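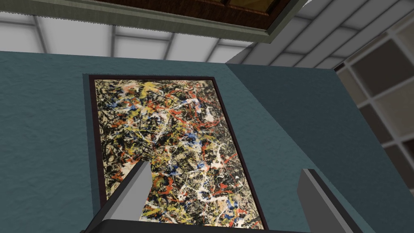
Hanging a heavy framed canvas on plaster over lath: anchor choice

Forum: Walls, Ceilings and Trim
Replies: 9

plumbline_ed
Posted 02/12/2019

House is a 1920s build, original three-coat plaster on wood lath, teal paint over who knows how many earlier coats. I have a large framed drip-style abstract to hang, thin dark frame, canvas on a stretcher with two crossbars. Weighed it on a bathroom scale by difference: 48 lb. Width is 66 inches.

The studs do not fall where I want them. If I center the picture on the wall, one hanging point lands 3 inches off a stud and the other lands in the middle of a bay. Options as I see them:

1. Wire and a single hook into the nearest stud, picture off center.
2. Two toggle bolts through plaster and lath.
3. French cleat across at least two studs.

The previous owner used picture rail hooks but the rail was removed. Preference is not to open the wall.

kerf_and_a_half
Option 3. A cleat 48 inches long will catch three studs at 16 on center wherever you put it. Once it is screwed off, the picture slides left and right on the cleat, so stud location stops mattering. Use #10 screws, 3 inch, one per stud.

Mujić_fan
Seconding the cleat. Check the frame first. If the top rail is thin molding, the cleat has to go on the stretcher and the stretcher has to be properly fixed to the frame. Offset clips with one short screw each are common, and I would not trust four of them with 48 lb.

tollgate
I disagree that a cleat is needed. A 3/16 toggle in sound plaster and lath is good for well over 24 lb in shear, and two of them split the load. I have hung mirrors heavier than this in my own house that way. The cleat holds the picture off the wall by 3/4 inch and you can see the gap from the side.

kerf_and_a_half
"Sound plaster" is carrying that whole argument. Press on the wall with your palm every foot or so. If it moves, the keys have broken and the toggle is hanging from lath nails of the same age as the house.

Aluminum cleats stand off 1/4 inch, by the way. The gap is not an issue.

plumbline_ed
Pressed and tapped the whole area. One section at upper left, dinner plate size, sounds hollow and moves slightly. The rest is tight.

Stretcher is held by eight offset clips, #6 screws, 1/2 inch. Frame molding is 5/8 thick at the face.

Mujić_fan
Then the cleat goes on the stretcher top bar, and you add two straight mending plates at the bottom corners to tie frame and stretcher together. Eight clips can stay. Predrill the bar. Old stretcher stock splits if you look at it.

Milovan Shehu
Picture framer here, 11 years in the trade. A few points.

Do not screw into the stretcher bar deeper than half its thickness. On a keyed stretcher, keep all hardware at least 2 inches from the corner joints so the corners can still be expanded.

If the paint is thick and raised, keep the canvas from flexing. Do not lift by the top bar. Two people, hands on the sides, frame upright at all times.

Wire is a poor choice at this width. It pulls the sides inward, and the hook tension goes up fast as the wire gets flatter. With the wire at 30 degrees from horizontal, tension on each side equals the full weight of the picture. D-rings on two separate hooks avoid that if you decide against the cleat.

We stock the Atetti two-part aluminum cleat and also the Durkasa. I use the Atetti for anything over 40 lb only because the screw slots are closer together and it is easier to find a stud.

tollgate
The 30 degree figure is correct, I just worked it out. I withdraw nothing about toggles, but in a wall with a loose section I would go to studs as well.

plumbline_ed
How are people locating studs behind lath? My electronic finder reads a stud everywhere.

kerf_and_a_half
Strong magnet on a string. Drag it over the wall and it will catch on the lath nails. They line up vertically at each stud. Mark four or five in a column before you trust it. Then drill a 1/16 pilot where the cleat will cover the hole. Pine dust that keeps coming past 1 1/4 inches deep means stud. If the bit drops into air, that was only lath.

Masking tape over the spot before drilling, low speed, masonry bit through the plaster, then switch to a wood bit.

plumbline_ed
Magnet worked. Studs are at 15 3/4, 16 1/4 and 16, so close enough. Ordered the 48 inch cleat. I will fix the hollow section with plaster washers first and post the washer spacing in the repair thread.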